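**Tronel opens orders for the Zallel two-arm carton kit**

*Linwood, 2026-04-07*

Hi, I'm Myrto Chrysikopoulos, and I run product at Tronel. I get to write this release myself because our press person is on leave, so please forgive me if it sounds more like a letter than an announcement. The news is simple enough. As of today you can order Zallel, our bench-top kit for people who handle cardboard cartons all day and would like a pair of robot arms to take over part of it.

Zallel is two arms, two grippers, a small camera at each wrist, a controller about as big as a shoebox, and the software that ties them together. You clamp it to a table you already own. We've been working on it for a long while (longer than I promised my boss, sorry!) and I'm really happy with where it ended up.

Why cartons? They're everywhere, and robots have been pretty bad at them. A metal part stays the shape it was when you picked it up. A cardboard box bends, the flaps swing around, the walls bow in if you squeeze too hard, and no two come off the stack with quite the same crease. Most of the small shops we visited had looked at a big packing machine at some point, seen the floor space it wanted, and gone back to doing it by hand. I don't blame them one bit.

So we went with two arms, the way a person would use two hands. One can steady the box while the other works on it. The fingers come to a narrow point, which lets them get on either side of a single thickness of board and hold it by the edge. We tried wide flat fingers first and I kept defending them until I'd watched them mash enough flaps to give up.
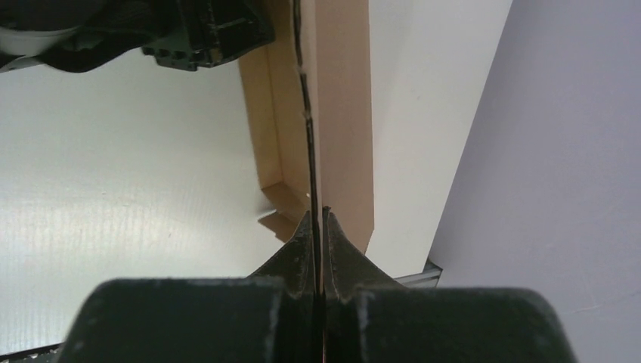 The wrist cameras took the most arguing. Maham Ghumman, our lead engineer, wanted them close in from the start, and I wanted one big camera overhead since it's cheaper and easier to explain. Maham was right. When the gripper is down at the box, an overhead view is mostly a view of the arm, and the software needs to see the board between the fingers. We kept the overhead mount as an option for people who want a recording of the whole table.

"What I care about is the approach," Maham says. "If you come in a little crooked on a cardboard edge you'll fold it over before you've got hold of it. We spent most of our time on that last bit of travel, and we're still tuning it."

Teaching it a new box is the part I like showing people. You move the arms through the job by hand, do it again a few times with the box set down in slightly different spots, and let the software work on it. In our own shop a new carton size takes around 5 tries before I'd leave it alone with a stack. Odd shapes want more. Very glossy printed board can still confuse the cameras, and we say so in the manual too.

Our first outside customer was Hegedűs, a family-run spice and tea packer that ran a test kit for 3 months. They gave us a long list of complaints, and I mean that as a thank-you. The cable clips were in the wrong place, the stop button was too far from the operator, and the start-up chime drove everybody nuts. All three are fixed in the version we're selling now – the chime is gone completely.

A few practical things:

- Every kit ships with two arms, two grippers, both wrist cameras, table clamps, the controller and a spare set of fingers.
- Fingers swap out with one hex key. They're a wear part, so plan on replacing them.
- The first production run is 287 kits. The second is planned for October.
- Setup help is included, either by video call or in person if you're close enough to Linwood for us to drive.
- Zallel isn't meant for heavy boxes. The limit is 9 pounds, contents included.

Pricing depends on whether you buy or lease, and we'll send you both numbers without making you sit through a sales call first. If you'd like to try before deciding, bring your own cartons to our Linwood shop and we'll run them while you watch. Bring the annoying ones – we like those best.

Press questions, demo visits and orders all come to me for now, through the Tronel front desk. Ask for Myrto. If I'm out on the shop floor, Maham can answer anything technical, and probably better than I would.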